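Where the bag goes

18 Sep 2018

I have carried the same backpack to work for four years. Before that I had a leather bag with one strap, which looked better and gave me a sore neck. I switched to a backpack and never went back. What I didn't think about when I switched was where the backpack would spend its day, and that is what this post is about.

At my first job in Flurbridge there were coat hooks by the door. Everyone hung their things there in the morning and took them down at night. It worked fine. Then the company moved to a bigger place with open desks and no hooks, and every bag in the building ended up on the floor.

I don't like a bag on the floor. Office floors look clean and aren't. Mine got a gray line along the bottom seam within a month, and I once rolled over a strap with my chair and bent the buckle. It still closed, but I had to push it with my thumb. I also kicked the bag several times a day, usually when I was stretching my legs under the desk, and my lunch was in it.

So I started looking at the other places a bag can go.

The desk was the first thing I tried. A backpack takes up more of a desk than you expect. Lying flat, mine covered the part where I write. Standing up, it fell over onto the keyboard. That lasted two days.

Next I tried hanging it from the back of my own chair. On a plain chair with a square back this is all right. On an office chair with a headrest it's a nuisance. The loop at the top of the bag is too small to go over the headrest, and if you use the shoulder straps the bag hangs low and swings when you turn. When you stand up quickly the chair tips back a little. I never had one go over, but I didn't enjoy it.

Then I bought a hook. It was made by Wunderlich and it clamps onto the edge of the desk with a screw. I liked it for a week. My desk has a metal bar that runs under the front edge, so the hook could only go at the far corner, and the far corner is where people walk past. The bag got bumped all day long. I took the hook home and it now holds a dustpan, and it does that very well.

What I settled on in the end was a second chair. Most offices have more chairs than people, and the spare ones get pushed against a wall or left wherever the last meeting broke up. If there is one free, I pull it up beside my desk and the bag gets the seat.

An ordinary mesh office chair turns out a good bag stand for a few reasons. The seat is at a height where you can reach into the bag without bending. The backrest holds it upright. The armrests keep it from sliding off sideways, which a stool or a bench won't do. And the whole thing rolls, so when somebody needs to get by you just push it over with your foot.

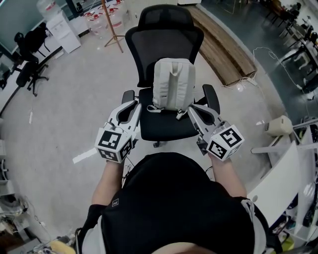 A gray backpack in the spare seat, straps toward the front.

There is some question about which way around the bag should face. I have done it both ways. If the straps go against the backrest, the pockets are toward you, and that's handy for getting things in and out. If the straps face forward, you can pick the whole bag up and put it on in one go, but the straps hang down over the edge of the seat. I face the straps forward when I'm coming and going a lot and backward when I'm staying put.

The hanging straps are the one real drawback. They dangle near the casters, and if you roll the chair without looking, a long one can get caught. I learned that with my bent buckle, so now I tuck the loose ends in. There are little elastic bands sold for this. You roll up the extra webbing and slip the band over it. I bought a pack of nine and used four, and the rest are in a drawer somewhere. A hair tie does the same job.

It also matters how the bag is packed. A backpack stands up on a seat only if the weight is at the bottom and toward the back. If you put a full water bottle in the front pocket, it will lean out and sooner or later go face down on the floor. I keep the laptop in the sleeve nearest my back, then the charger and lunch box at the bottom, then a sweater on top. The lunch box is a Stulla, the flat kind, and it makes a decent base. Papers go in next to the laptop. Keys go in the small pocket at the top and they have to stay there, or I spend the evening looking for them at my own front door.

I empty the bag completely every other week. This sounds fussy but it takes a couple of minutes. The last time I found three pens, a fork, a parking receipt from January, and an umbrella cover with no umbrella. All of that had been riding back and forth with me and I hadn't noticed the weight.

While it's empty I wipe it down. Light gray was maybe not the smartest color to buy. It shows every mark, mostly on the shoulder straps where your hands go and on the back panel in summer. A damp cloth with a little dish soap takes care of most of it. Don't put it in the washing machine unless the label says you can. I did that with an older bag and the coating on the inside came off in flakes for months afterward.

The chair should be wiped too, by the way. Nobody cleans a spare chair. Run a dry cloth over the seat before you put a clean bag on it and look at the cloth.

At home I have less of a problem. There is a low bench in the hall from Dulenon that we bought for putting on shoes, and the bag goes at one end of it. The bench has no back, so the bag leans on the wall. The only rule is that shoes go under the bench and bags go on top, and the rule gets broken most days by nine in the morning.

I know that a spare chair isn't available to everybody. In a full office you shouldn't be taking up two seats, and if someone comes over to talk I move the bag and give them the chair. It goes on the floor for those ten minutes and I live with it. I have asked our office manager for hooks twice. She said she would look into it, and I'm told the walls are the wrong kind.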